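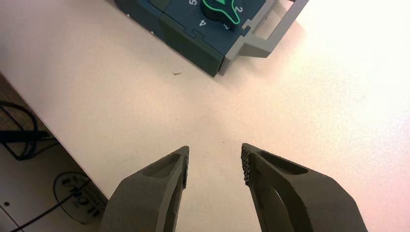

Puzzle Box Night at Plurndale: Your Questions

What is it?
An open evening where you sit down at a table, pick a puzzle box and play with it for as long as you like. We have 83 boxes on the shelves now, from tiny sliding ones to big clunky things covered in dials, and we love every one of them!

Do I need to be good at puzzles?
Not at all. Plenty of people come in having never touched one. Start with a box that has a single dial and numbers around it - turn it slowly, listen, and see what you feel under your fingers.

I turned the dial and nothing happened. Is it broken?
Probably not! Some boxes want the numbers in a certain order, and some want you to go past a number and come back. If it feels stuck, please don't force it. Bring it to the desk and we'll take a look with you.

Can I get a hint?
Yes, as many as you want. Hint cards live in the drawer under the Espinoza shelf, sorted by box name. Read the top line first - it gives away the least.

How many people can share a table?
Two is our favorite number, but squeeze in if you're friends.

Can I borrow a box?
Members can take one home for a week. Boxes from the Sovon set stay here, as the spare parts are hard to find.

Should I reset the box when I'm done?
Please do, and leave the dial where you found it.

Updated 4 July 2023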